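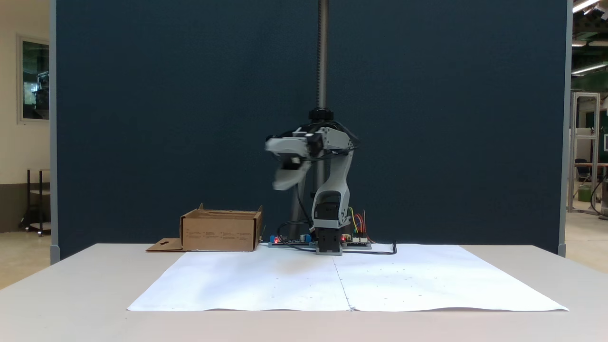
Should a shared workbench be covered with paper before work begins? It should, and the paper should be replaced whenever it stops lying flat.

The Partington workshop adopted this rule in November, after a long disagreement over rubber mats. Mats last for years, and members who favor them make a fair point about waste. Yet a mat keeps every crumb of solder and every smear of glue, and the next person inherits them. Plain white paper shows a dropped screw at once. Two sheets joined down the middle will serve a wide table, and the seam does no harm.

Cardboard boxes deserve a similar defense. Our guidelines at Timgate once required all parts to be moved into plastic bins, and up to 30 boxes a month were thrown away as a result. An open, shallow box kept at the side of the table is a perfectly good tray - and its printed face may still say what belongs inside.

Erasto Mwakyusa has argued that such habits look careless to visitors. This office respects his view but does not share it. A bench should be judged by how easily the next user can begin, and members are asked to leave fresh paper out by 8 in the evening.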